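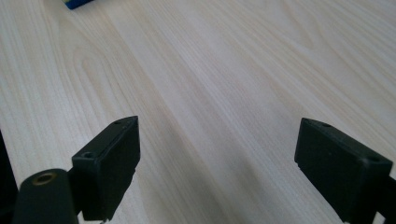
Emrys Lewis had the kettle on before I'd got my coat off, and he was talking before it boiled. I'd gone up to Leter to hear about the Jusero, the hand-held gripper he and Mitiku Tesfamariam now hire out by the week, and I'd brought a page of questions I barely looked at.

"People ring up and ask where the rest of it is," Emrys told me. "They want the arm! I tell them, you're the arm. You hold it, you do the job, the camera takes it all down, and your robot gets to learn from it later on."

Mitiku is the quieter of the two (it's not hard) and he did most of the work on the fingers. I asked why they're so plain, as I'd half expected something with knuckles.

"We had clever ones," he said. "Rubber tips, little ridges, a sort of hook. Every customer liked a different one and they all came back broken. A block you can unscrew and swap at your own bench, that suits everybody. I got fed up with posting hooks."

So what do you get for your money? Two weeks is the shortest hire, and it comes with a spare set of fingers, the charger and a phone number that goes straight through to Emrys, who swears he picks up on Sundays. There's a software side too, called Ifans, which sorts your recordings and throws out the bad ones. I found that part a bit fiddly when I had a go, and I said so.

"It is fiddly," said Mitiku. "The next version has fewer menus. I'm working on it in the evenings."
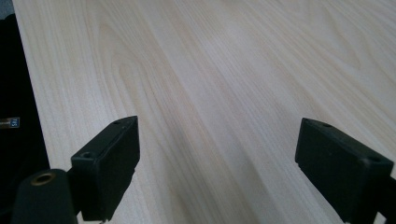
I wanted to know how long it takes a beginner to get any good. Emrys reckons on 100 goes at a task before your hand settles down, and he tells new customers to bin the first lot without even watching them. "You grab at things, see. Everybody does. My first morning I was like a man trying to get a pickle out of a jar."

Mitiku thinks that's too harsh and keeps his early ones. They clearly have this argument a lot, and I drank my tea and let them get on with it.

My own grumble is the weight. After a good long spell my wrist was aching, and I'd have loved a strap of some kind. Emrys wrote that down on the back of an envelope, so we'll see. They have 6 sets out on hire at the moment and a waiting list for July, and I asked if they'd thought of selling them outright.

"Then I'd have to write a proper manual," Emrys said, and went off to find the biscuits.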